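Provincial Auditor Questions Payments on Trovdale Hospital Project

A former deputy director of the Trovdale public works office has been placed under investigation over payments made during the construction of a district hospital and its staff housing, the provincial audit bureau said in a notice.

Hongjun Meng, who left the office in March, is suspected of steering contracts to a small group of builders in return for cash and two apartments. He has not been charged. A lawyer acting for him said he would cooperate with the inquiry and had no further comment.

The notice lists 163 invoices that auditors want explained. Most were submitted by Virkano, the main contractor, and by a supplier called Ondudum, which was registered four months before the first bids were opened. Several of the invoices cover concrete and wiring that inspectors could not match to any delivery record.

Ondudum shares a mailing address with a firm that managed rental property for Meng's brother-in-law, according to the notice. The supplier did not answer calls to its office. Virkano said in a short statement that it had followed the terms of its contract and would hand over its books if asked.

The hospital was planned with 400 beds and was supposed to open two years ago. One wing is in use. The other has no working elevators, and the top two floors have not been passed by the fire inspector. The staff housing next to it was finished on schedule, but 50 of the units were sold to private buyers before any nurses or doctors were offered a place.
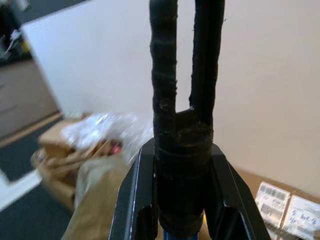

Océane Hawthorne said the audit should have started with the housing sales, which residents complained about in writing while the building was still going up. The letters were stamped as received, she said, and the same office that approved the sales was asked to review them. She called for the full list of buyers to be made public.

The audit bureau has declined to release the names, saying some of the sales may become part of a criminal case. It did confirm that 603 pages of bank records have been sent to prosecutors, along with copies of the bid scoring sheets. On three of those sheets the totals had been changed by hand after the panel signed them.

Prosecutors have not said whether other officials are being looked at. Two members of the bid panel have since moved to jobs in Fraser, where the public works department said it was aware of the notice and had not been contacted by investigators.

The public works office has frozen its remaining payments on the hospital. A temporary manager has been put in charge of the site, and work on the unfinished wing has stopped except for roof repairs.

The audit bureau expects to publish a second notice in December, covering the purchase of medical equipment. Written statements from subcontractors will be accepted at the district office until 5 p.m. on the last working day of the month.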